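3.2 Data collection

Demonstrations were recorded on the two-arm Treltau station by four operators (Grube, Sauerland, Harms and Reuter), each of whom had practiced for one afternoon beforehand. An operator drives both arms at once while the head camera stores color images together with joint positions and gripper opening. We recorded 1,000 demonstrations in July, split over 26 task variants. Episodes longer than 200 seconds were stopped and discarded. The rooms were left as found between sessests, and lighting was not controlled.

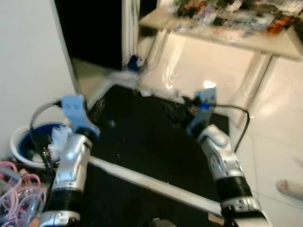 Figure 3. Head camera view with both arms over the dark work surface.

Fast head or arm motion blurs a share of the images. We first planned to remove these, but doing so cut many episodes into short pieces and left gaps in the action record – mostly during the approach phase. The final set therefore keeps blurred images and marks them with a sharpness score computed on the luminance channel. The score is available to the training code as a sampling weight and is never shown to the policy.

Each episode was then checked by a second operator, who marked the start and end of every grasp attempt. Failed attempts followed by a recovery were kept. A further 138 episodes were dropped in this step because the gripper signal and the images had drifted apart. The rest were converted to the Renine format at a fixed rate, with actions stored as absolute joint targets.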